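Sleepers wanted! Night shift study at the Hirnilow Center 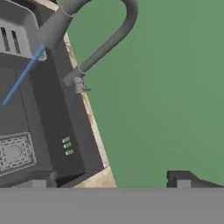
Do you work nights and sleep while everybody else is mowing the lawn? We would love to hear from you. The Prekby Sleep Project is looking at how people on night shifts wind down after work, and we still have room for 6 more groups of participants before the end of January.

Who can join
Anyone 18 or over who has worked nights for at least six months. Nurses, bakers, drivers, warehouse crews, security staff, all welcome. You don't need to be a bad sleeper (good sleepers are every bit as interesting to us!).

What you'll do
Keep a short sleep diary for six weeks, morning or evening, whichever end of the day you call bedtime. Wear a wristband while you sleep. Come in twice for a chat of about 40 minutes, once at the start and once when your diary is finished. We run visits from 7 a.m. so you can stop by on your way home.

What you get
$600, paid in two parts, plus bus fare and your own sleep chart to keep. Breakfast is on us at both visits.

Last year 563 people filled in our first survey, and their comments shaped nearly every question in this one. Thank you if you were one of them, and yes, you can sign up again.

Pick up a form at the Hirnilow front desk or at the Gunia Street library. Forms in Spanish are at both places.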